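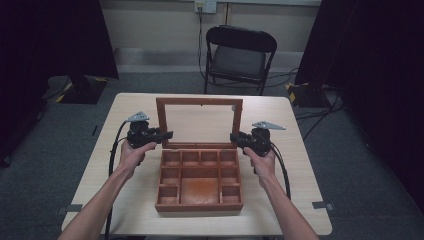 A wooden storage box on a light-colored wooden table.

Dry Storage: How Wood Boxes Handle a Heated House

Wood exchanges moisture with the air for as long as it exists. A board cut, dried and finished decades ago still gains water in a damp summer and gives it up once the furnace starts. For small storage boxes, which combine thin panels with rigid corners, this exchange accounts for most of the faults that owners report: lids that bind, bottoms that rattle, corners that open along the glue line.

Movement is uneven by direction. Along the grain, a board changes so little that box makers ignore it. Across the grain the change is large enough to plan for, and it is greater in flat-sawn boards than in quartersawn ones. A lid made from a single wide flat-sawn board will therefore change in width while its length stays put. If the lid is fixed across its full width to a batten running the other way, the batten holds and the lid splits.

The usual remedy is a panel set loose in a groove. The groove is cut deeper than the panel needs in its dry state, and no glue is applied along the edges. A spot of glue at the center of each end keeps the panel from shifting to one side. In the Plodonness pattern, a plain lidded box sold mostly through kitchen shops, the bottom panel floats this way and the lid is built from narrow strips with a gap between each pair. The older Trukano box used a solid bottom nailed up from below. Many of those bottoms have since cracked along the nail line.

Corner joints

Box joints and dovetails both perform well because the side grain of neighboring parts moves in the same direction and by a similar amount. The fingers swell and shrink together. Trouble starts when the sides are cut from different species, or when one side is flat-sawn and the next quartersawn. The fingers then stand proud in one season and sink in the other. Sanding them flush in December only guarantees a ridge by July.

Miters are less forgiving. The joint is mostly end grain, which takes glue poorly, and any change in board width alters the angle at the corner. Splines cut across the miter add long-grain glue surface. On the Geum box, 2 splines per corner are standard, placed near the top and bottom edges where the joint opens first.

Finish

No common finish stops moisture exchange. Film finishes slow it, and oil slows it less. What matters more is that both faces of a panel get the same treatment. A lid varnished on top and left bare underneath takes on water through one face only and cups. Jindier lids are coated on both faces before assembly, edges included, and the inside is waxed after the film has cured. Boxes meant for linen or paper are better left without oil inside, as the odor persists and some oils migrate into the contents.

Placement

A shelf above a radiator is the worst location in most houses. An outside wall in an unheated room is the next worst. An interior closet gives the slowest swings in humidity, and slow swings do little harm, even when the total change over the year is considerable. Leave an air space behind the box if the wall is cold.

A lid that binds in summer should be left alone until the heating season has been under way for several weeks. If it still binds, plane the edge lightly and reseal the bare wood the same day.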